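Search this site Go

Retail Claims and Evidence – Week 9 handout
L. Gruber

Shops like to say that scent and color make people spend more. The usual source is a study at the Juner garden store in Tolholm, where 402 shoppers were sorted by whether they came in on a scented day or a plain one. Sales were higher on scented days. Read the methods page before you get excited. The scented days were all Saturdays.

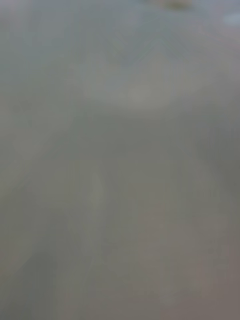

Does a higher sales total on scented days show that scent works? It shows that more money was taken on those days. Saturday crowds would do that with no scent at all, and the authors never compared one Saturday with another.

The follow-up by Schnyder is better, though I wouldn't lean on it. She used 57 shoppers over 8 days and picked the scented days by coin toss. The gap shrank to almost nothing. Her summary still calls the result "promising" – a word to circle whenever you meet it.
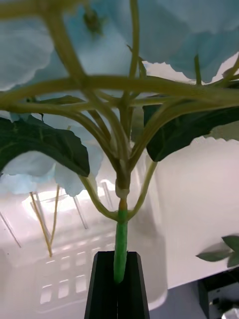 Part of the trouble is what got measured. Juner counted money at the register. Schnyder counted minutes in the store and then wrote as if minutes were money. People also stay longer when they can't find what they came for.

Gastirine, which sells scent machines, quotes both studies in its brochure and leaves out the size of the second one. Check who paid before you check the math.
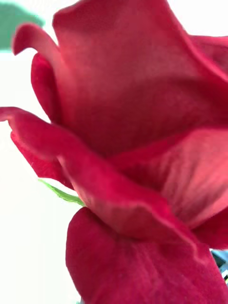

Red rose, close view of the petals.

For next week: find one store claim about color, and write down what was counted, on which days, and by whom. One page. A claim with no source is fine, but say so.

Related handouts
Week 8: Surveys at the checkout
Week 7: Before-and-after sales charts
Reading list (updated January)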